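The Table

The man from Aguiar had offered her 79 dollars for the table, and she had said she would think about it. Then she went home and washed it.

She used dish soap and warm water, working with the grain the way her mother had. Her mother bought it the year she started at Sorkex, on payments, and it took her until the following December to finish paying. Every meal for almost 200 miles of family came through that kitchen at one time or another. When the plant closed, the letter about it sat on the table for a week under the salt shaker.

Her brother wanted everything out by the end of the month. The house in Grorngate was sold, and the buyers were bringing their own furniture. He had already sent her a list. The table was number 6, between the freezer and the lawn chairs, and next to it he had typed "sell or dump."

She dried the top with an old towel and sat down. She had meant to call him back before lunch. It was past two now.

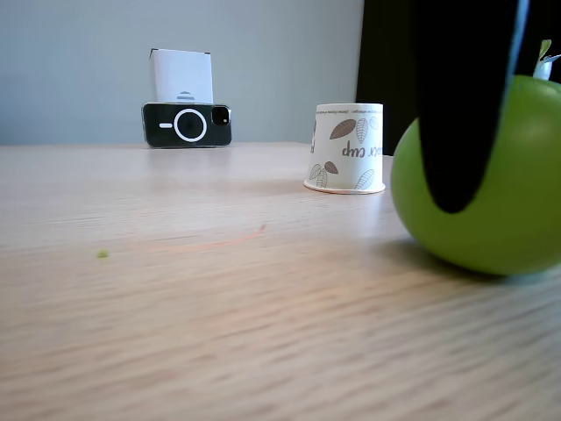 She picked up the phone and told him she was keeping it.

"Where are you going to put it?" he asked. "You live in two rooms."

"I'll move the bed."

He was quiet for a while. She could hear his truck running.

"It won't go up your stairs with the legs on," he said.

"Do they come off?"

"They used to. Dad had a wrench for it."

She went down to the basement to look. The wrench was in a coffee can with the curtain hooks, and it was the right size.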